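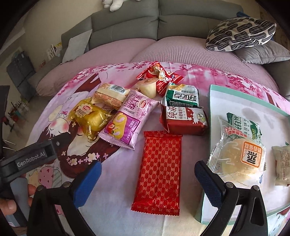

Sohail Yousafzai
Product Safety, Grulex

Lullon Hand-Held Gripper: Service Notice and Product Information

Status: Available. Units shipped before September require inspection before further use.

The Lullon is a two-jaw hand-held gripper for picking up small, light goods. It is used for sorting and tray-loading work with wrapped foods such as biscuit packets, single cakes and jelly cups. The jaws carry blue textured finger pads, and the linkages turn on silver pivot pins.

Reason for this notice
Grulex has received reports of a jaw that closes late or does not open fully after release. In each confirmed case, a pivot pin in the left linkage had worn and moved out of its seat. A jaw in this condition may hold a packet after the operator has let go of the handle, or may close suddenly when the pin slips back into place. One operator at our Clestlow site received a pinched finger while clearing a packet by hand. First aid was given and no further treatment was needed.

The fault was traced to pins supplied in a single batch of 71. Pins from this batch were not hardened to the drawing. The batch has been withdrawn.

Inspection before use
Hold the gripper with the jaws pointing away from the body and from other persons. Close and release the handle 30 times with nothing between the jaws. Both jaws must return to the fully open position each time. Check that every pivot pin sits level with the linkage and cannot be turned with a fingertip. If a jaw sticks or a pin moves, take the gripper out of service and attach a red tag.

Do not oil the pins. Oil can reach the finger pads and reduce grip on smooth film wrappers.

When two operators share a table, only one gripper may enter the tray at a time. Fingers must be kept clear of the linkages at all times. Packets caught between the jaws must be removed with the handle locked.

Replacement parts
The Bustos pin kit contains five hardened pins, two spare finger pads and a printed fitting sheet. It is supplied free of charge for affected units. Fitting must be carried out by a trained person, and the inspection above must be repeated before the gripper is returned to work.

Requests should state the serial number and the site name. Kits are dispatched from Clestlow every Wednesday.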